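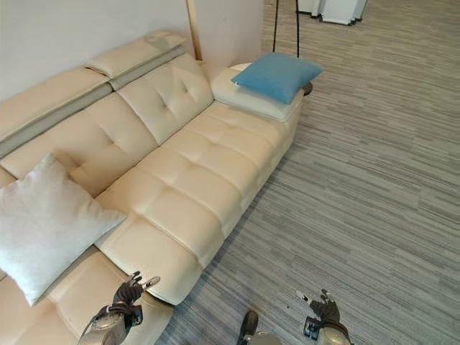
Nuestro proyecto de la asignatura iba de comparar dos controladores para las manos de un humanoide, y a mí me tocó la parte divertida: cojines. El primero, Plumico, cierra los dedos por posición; el segundo, Nodance, va por fuerza y se ajusta según lo que nota. Yo quería empezar por lo difícil, el cojín blanco grande apoyado en el respaldo, porque es algo peludito y casi del mismo tono que el cuero crema del sofá (¡para segmentar es una tortura!). Con Plumico hicimos cuatro intentos y salieron dos. Con Nodance, otros cuatro, y salieron tres — poca muestra, ya lo sé, Waltraud Baumgart me lo escribió en rojo en el borrador de mayo.

Luego está el tema de la cámara de la cabeza, que al principio yo ni pensaba incluir en la memoria.

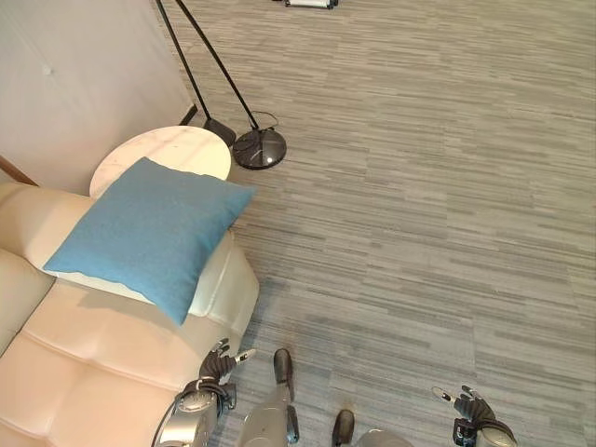

Calibrar la vista hacia abajo me llevó más tiempo que programar los agarres. El problema es que las manos y los pies del propio robot ocupan un buen trozo de la vista, y Zunutbridge, el módulo que une visión y control, me confundía los dedos oscuros con obstáculos. Acabé metiendo una máscara del cuerpo y usando el cojín azul del brazo del sofá como referencia, que contra el crema y la moqueta gris se distingue de maravilla. La base negra y redonda de la lámpara me sirvió de segundo punto.

Me quedo con Nodance para objetos blandos. Me falta repetirlo todo con la mano derecha, que apenas la usé, y guardar bien los registros de fuerza, porque los de la primera tanda los sobrescribí yo solita.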